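Torik (software)

Torik is a program for planning and supervising the movements of robot arms that share a table with people. It takes in pictures from cameras at the head and at the wrist, keeps a model of the objects within reach, and decides which object to go for, how to hold it and when to let go. It was written at Anetti, a small robotics software firm, and the first public version was released on March 24, 2023.

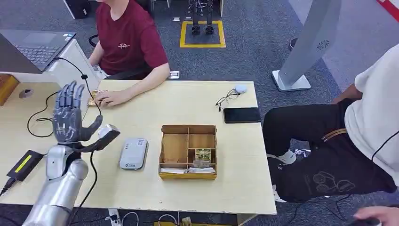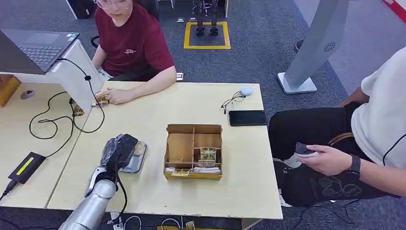
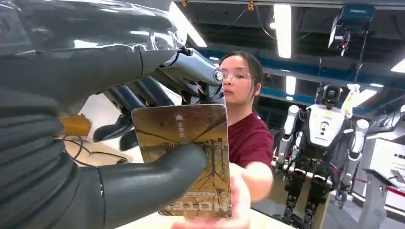
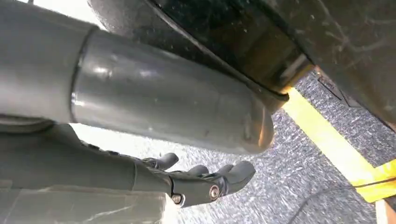 Sorting work at a table, from head and wrist cameras

Torik divides a job into short steps called turns. A turn has one object, one place where the object should end up, and one rule for when the turn is over. The planner does not work out a whole job in advance. It picks a turn, carries it out, looks at the table again and picks the next. In card sorting, the usual practice job, the goal places are the compartments of a wooden tray like the one in the middle of the table in the first two pictures, and each compartment is entered in the job file as a separate area with its own floor and walls. The partitions are treated as solid. A path that would take a finger through one is thrown out before its cost is worked out.

History

Work on Torik began as a set of scripts for replaying recorded arm movements. Beverley Blackburn, who led the project until its second release, replaced the replay code with a planner after finding that recordings were of little use once a tray had been moved by even a small amount. The scripts were kept as a separate tool, Pinto, and are still supplied with the main program. Pinto is now used mostly for looking through logs.

The second release, in June of the following year, added support for handovers and moved the job files to a new format. Files from the first release can be converted, but comments in them are lost.

Structure

The program runs as four processes: the watcher, the planner, the mover and the desk. They pass messages over a local network and can be stopped and started separately.

The watcher reads the cameras. Head pictures are used to find objects and people, and to keep a rough map of the table. Wrist pictures are used at close range, when the hand itself often hides the object from the head camera. The two sources are joined by giving every object a number and a list of recent sightings. If the sources disagree on where an object is, the wrist picture is preferred, provided that the object is near the hand and the picture is sharp enough. The blur check is simple and can be fooled by plain surfaces.

The planner holds the list of turns and the table map. It scores each possible turn by path length, by the number of joints that would come near their limits, and by how certain the watcher is about the object. By default it considers 20 grasps for each object. The number can be raised, at the cost of a slower start to each turn.

The mover sends commands to the arm and hand. It checks joint positions and motor load, and it can halt a movement without asking the planner. Drivers are separate files, so that a five-fingered hand and a simple gripper can be run from the same job file.

The desk is the operator's screen. It shows the current turn, the camera pictures and a list of warnings. An operator can pause the job, skip a turn or mark an object as one to be left alone. Phones, glasses and other personal things on the table are normally marked in this way, and the planner then keeps a clear margin round them.

Handovers

A handover is a turn in which a person and the robot hold the same object for a short time. Thin, flat objects are the hardest case. The third picture has a card between the robot's thumb and its finger links while a woman's fingers grip the bottom edge, and for a moment of this kind Torik uses a state called shared hold. In shared hold the arm is kept still and only the fingers may move. The grip is eased or tightened according to the pull on the fingers, or according to motor load on hands that have no touch sensing.

The state ends when one side is judged to have let go. If neither does so within the time set in the job file, the mover opens the hand slowly and the desk shows a warning. Early versions closed the hand more firmly instead, and bent a number of cards - this was changed after the first release.

Known problems

The table map assumes that the tabletop is flat and that its height does not change. Loose cables are a common source of error. The watcher may report one cable as several short objects, or miss it entirely where it crosses a dark surface. Users are advised to draw no-go areas over cables by hand on the desk screen.

Bright lamps and strong reflections on glossy fingers can also upset the wrist view. A mask of the hand is used to leave out the fingers before objects are looked for, but the mask must be made again if the camera is moved on its mount.

Testing

The program comes with 411 automatic tests, most of them for the planner. A further set replays 2,820 recorded turns through the watcher and compares the results with labels made by hand. The full replay is run before each release, and a shorter one of 23 turns is run after every change to the code.

Related software

Wimeck is a viewer for Torik job files, made by the same firm. It draws the compartments, no-go areas and goal places over a plan of the table, and can be used without a robot connected. It cannot edit shared hold settings, which have to be changed in the file itself.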